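Reading at a glance: our lettering project for Elside library
Zane Kazlauskienė and Janelle Maglaya
18/09/2019

We wanted to know how far away people can read a sign, and whether the colour of the letters matters more than their shape. Our local library was planning new signs for the children's floor, so we had a real reason to find out!

We made 2 sets of test cards and asked 104 visitors to walk slowly towards them, stopping as soon as they could read the word. Plain upright letters did very well – 67 visitors read them sooner than the slanted ones. Dark blue on black was hopeless, and we dropped it after the first morning.
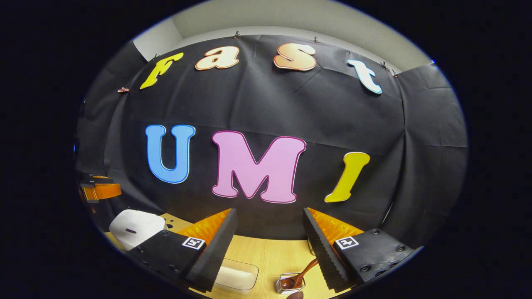

Colour was the part we enjoyed most. Before we started, Janelle was sure that white would beat everything on a dark background, and Zane had her money on yellow. We tested both on the same evening, under the same lamps, and the gap was tiny. Pale letters on black cloth, like the white "t" with its light blue outline in "fast", gave us the idea of trying outlines too. A thin outline helped most when the letter and the card were close in shade, and we'd love to test thicker ones.

The library staff have asked for a sample sign by November. We're going to cut it from thick card, with upright letters in yellow, and hang it by the stairs where the light is worst.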